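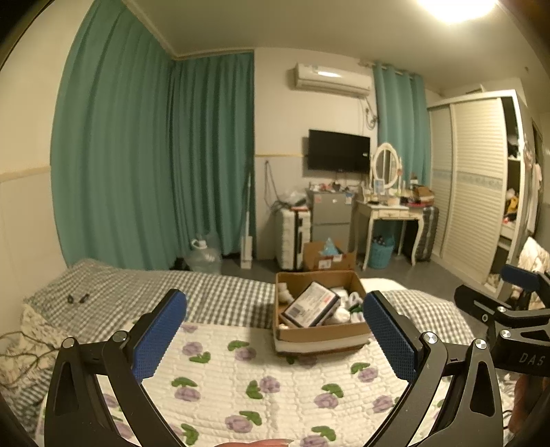 The pads wear out before anything else does, according to one operator who has used the Tiderura hand-held gripper since February, and the company does not dispute it. Its product lead, interviewed at the Drodthorpe office, put the working life of a pad pair at 200 hours of recording in ordinary homes.

"After that the diamond pattern loses its edge and you start to see slip on plastic wrap," the product lead said. "The operator compensates by squeezing harder. That goes into the data, and you don't want it there."

Tiderura rents the grippers in pairs, one for each hand, under a service plan it calls Salcedo. A customer receives the devices, spare pads, a charger and access to an upload portal. Operators work in furnished rooms, mostly on unpacking, folding and putting away. The jaws are black with blue pads, and the company has kept the color across both revisions of the hardware.

"Blue is easy to segment against bedding and cardboard," the product lead said. "We tried gray. Gray was a mistake."

Asked why bedrooms take up so much of the task list, the product lead pointed to soft goods. A quilted blanket shifts under load, and a carton standing on it shifts too. "A bench test won't give you that. A box on a mattress tilts when you reach into it, and the second hand has to decide whether to hold the flap or the box."

The current task list runs to 541 entries. Customers can order a subset, with a minimum rental of 2 pairs. Ukham, which handles repairs, replaces pivot screws and pads and returns a device in 3 working days. Shipping is charged separately.

The main complaint in customer feedback is wrist fatigue. The product lead accepted that the weight sits too far forward and said a revised handle is in testing, with no release month set. "We would sooner ship it late than recalibrate every pair in the field."

Existing renters will be able to swap handles at the next pad change. The finger opening stays the same size, as does the mounting for the pads, so spares already in stock will fit.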